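Velimir Jurić keeps his mother's letters in a bread tin, and he had it open on the kitchen table before I had taken my coat off. "You'll want tea first," he said, and then talked for so long that neither of us got up to make any.

I had come to Drendau to ask him about the winter his family left Nokevow. He was 13 then, the middle child of five, and he remembers the leaving chiefly as a matter of boots. His own had gone to a younger brother, and he was given a pair of his father's, stuffed with newspaper. "They were good boots," he said. "Too good for me. I walked like a duck the whole way to the river and my sister laughed at me, and I was glad of it, you know, because she hadn't laughed for weeks."

His father had been the village miller, and had been told one evening in August that the mill was no longer his. There was no scene, Velimir says. A man came with a paper, his father read it twice, and the two of them shook hands. Through the autumn the family stayed on in the house behind the mill and listened to somebody else running the wheel. "He ran it badly. My father would lie in bed and say, the stone is too low, the stone is too low. My mother told him to go to sleep. It wasn't his stone any more."

They crossed on foot, at night, with a group of 52 people from three villages. He knows the number from his mother, who wrote all the names down afterwards on the backs of seed packets, and those are in the tin too. Not all of the names can be read now — pencil, and a damp cupboard in the first flat they had — but he went through them with me slowly, his finger under each line, and he had something to say about nearly every one. The Lazarević family were near the bottom of the third packet.

Zorica Lazarević still lives two streets away from him, and she came in halfway through the afternoon with a plum cake and a number of corrections. It wasn't his sister who laughed about the boots, she said, it was her. The river was lower than he makes out. And they didn't walk straight on to Sturnum, they waited four days in a barn first, "and you cried for the dog, Velimir, so don't tell her you didn't."

"I didn't say I didn't," he said. "I hadn't got to the barn."

Sturnum was a camp by then, put up for a few hundred and holding around 700. He was there until the following spring, and what he wanted me to write down was the school, which was a teacher and a door laid flat for a desk. He learned his fractions there, and his first words of a new language, most of them to do with soup.

He went back to Nokevow once, 50 years later, on a coach. The mill had lost its roof, and a woman he'd never met gave him a bag of pears over the fence. I asked what he had felt. He thought about it for a good while, and Zorica cut him another slice of cake.

"I looked for the stone," he said. "I wanted to see if it was still too low."

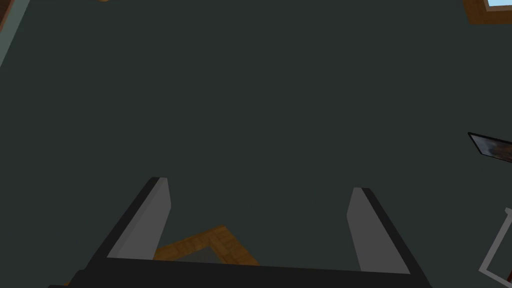 *Rendered view: a two-fingered gripper against dark grey.*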